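Wire and Cable Tidying, Bench 4: Gallery

Rumari workshop, October. These notes accompany the annual sort of the wire drawers at bench 4. The drawers hold offcuts, hookup wire, jumper leads and whatever was dropped in during the year. The work consists of separating, straightening, grading by length and putting back. Entries are grouped in the order the drawers were handled.

Drawer contents before sorting are not cataloged. Anything with damaged insulation goes to scrap without further inspection. Anything under 80 mm goes to scrap unless it is already stripped and tinned at both ends, in which case it goes to the short-link tray.

Solid and stranded wire are kept apart from the first pass onward. Solid wire holds a bend and can be straightened by drawing it once through a folded cloth. Stranded wire does not respond well to this and is hung by one end overnight with a small clip on the other. Mixed bundles cost more time than any other item in the drawer, and most of them come from putting back both kinds with one twist tie.

Thin wire is the slow part. It loops over itself in storage, and a pull on one end closes the loops into kinks. The procedure on this bench is to lay the piece on a light surface, hold it at one point, and open the crossings from the outermost loop inward. No tension is applied until the last crossing is clear. A kink that has already closed is cut out and the two lengths are graded separately. 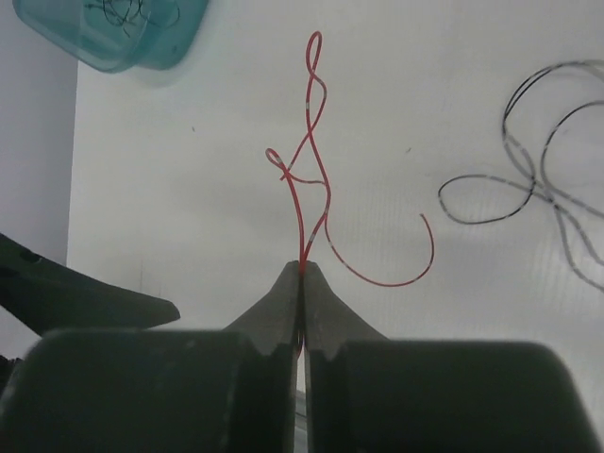 Thin red wire, held at one point on a white tabletop. Slim oval loop at the far end, narrow loop in the middle, small teardrop loop to the left.

Loops of this shape are usually recoverable. The narrow ones need attention first in handling, as they close quickly if the wire is lifted by its end. Wide loops can wait. Where the strands have started to spread at an end, the last 8 mm is trimmed square and retwisted in the direction of the original lay. Tinning is done later, in one batch, with the iron already up to temperature for the other ends.

Grading is by length only. Color is used for storage but does not decide the grade. The trays are as follows:

Tray A: short links, stripped and tinned both ends.
Tray B: lengths suitable for a single board.
Tray C: lengths that reach between boards or to a front panel.
Coils: anything longer, wound by hand and tied in two places.

Coils are wound around 3 fingers, removed, and tied with a scrap of the same wire. Rubber bands were used in earlier years and have been dropped. They perish in the drawer, and the residue sticks to the insulation. Tape has the same fault and also lifts markings.

The drawer inserts are the Standonar type with movable dividers. They accept the trays with a small gap at the rear, which collects clippings and should be vacuumed before the dividers go back. The older Isix inserts in the lower drawers have fixed dividers and are now used for connectors and sleeving only. Coils do not fit them without being flattened.

Labels are on the front lip of each tray, not on the lid. Lids get swapped. The label gives wire type, gauge where known, and tray letter. Where the gauge is not known, the field is left blank. Estimated gauges written in during a previous sort were wrong often enough that they have been removed.

Scrap is split into two bins, insulated and bare. The insulated bin goes to Bautista with the rest of the cable waste when it is full. Solder clippings go in neither bin and have their own tin on the shelf over the bench.

Remaining for this sort: ribbon cable, the coax box, and the bag of test leads from the lower drawer. The leads need a continuity check before grading. Those that fail are stripped of usable plugs, and the wire goes to scrap.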